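Toy library in Liltosley opens its new sorting room

The toy library in Liltosley has opened a second room, and families with small children can now use it on three mornings of the week. The new room is at the back of the old post building in Beaulieu Street, behind the main hall, and it is meant for shape and colour games.

The library started five years ago with a few shelves and a borrowed table. Today it has 922 items on its list, from simple rattles to large floor puzzles, and 121 families are registered as members. For a long time everything was kept and used in the same hall. On busy mornings the bigger children were running between the shelves while the smaller ones tried to build something on the floor, and this did not always end well.

"We had many complaints, and they were fair complaints," said Marina Theodorakopoulos, who runs the library together with Panagiotis Deligiannis. "A child of two years needs a long time to look at one block. If another child comes past with a pushing cart, the game is over."

The work on the room began last November and took longer than it was planned. The floor had to be made level, and then the heating in that part of the building stopped during the coldest weeks. The painting was done by parents. Mr Deligiannis said the walls were left plain on purpose, so that the colours in the room come from the toys.

Most of the games in the room are played on boards and tables and not on the floor. The shape blocks have already become the favourite of the younger visitors. They come in several colours and forms, and the same form can be found in more than one colour, so a child may put them in order in different ways. One family will make a line of everything blue. Another will look for all the stars, and it does not matter to them if a star is red or green. 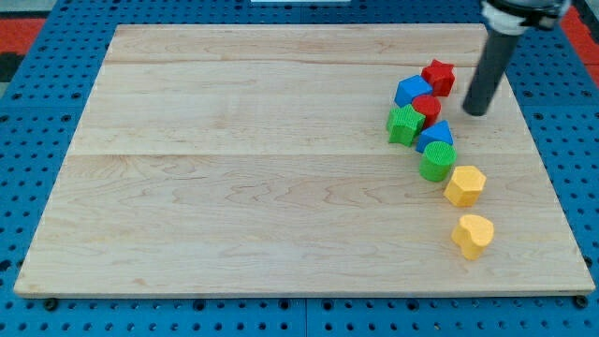

Stars, cylinders, a cube and other wooden shapes on a maple board in the toy library's new room.

Gholamreza Ghorbani comes with his two daughters, who are four and six years old. He said that the older girl prefers to make the rules and the younger one prefers to break them. "She gives the heart to everybody as a present, and then she asks for it back," he said. "In our home we have only square blocks, so for her the heart is something special -- she looks for it first, before she takes off her coat."

The library also wants to use the room for children who find it hard to be in a loud place. One morning of the three is kept quiet, with fewer families at the same time and no music from the hall. Places for this morning must be asked for in advance, at the desk or by telephone. For the other two mornings no booking is needed, but a parent or another adult has to stay in the room during the whole visit.

Michalis Michailidis, a retired joiner from the village of Zondum, repairs the wooden toys of the library. He told us that the most common problem is corners which have been chewed, and the second most common is paint that comes off after a block was left in the garden over night. He sands such pieces and gives them a new coat, and if a piece is too damaged he takes it out of the set and makes another one. He asks members not to wash wooden blocks in the dishwasher. "A damp cloth is enough," he said. "The dishwasher opens the wood, and then I have the work."

Blocks from the new room can be borrowed in the same way as all other toys. A set goes home for three weeks and can be kept for one more period if no other family is waiting for it. The library asks that the pieces are put back in their bag before they are returned, and that a missing piece is reported at the desk. There is no fine for a lost block, but the set cannot be lent again until it is complete.

Not all the plans for the room are finished. A low shelf along the window is still missing, and the curtain which should separate the reading corner has been ordered but not delivered. Ms Theodorakopoulos hopes also to exchange some puzzles with the toy library in Skarnitz, which has a good collection for children over seven. The two libraries have already spoken about it, and a first box could travel during the summer.

Stelios Tzanetos, whose son was among the first visitors, would like the room to be open one afternoon as well, for parents who work in the morning. He has put a list on the notice board near the entrance, where other members can sign if they wish the same. Mr Deligiannis said he has seen the list and that an afternoon is possible after the holidays -- if enough people can be found to sit at the desk.

Membership forms are available in the main hall. Families who are not members may visit the new room without payment until the end of June 2018, but they cannot take toys home during this time.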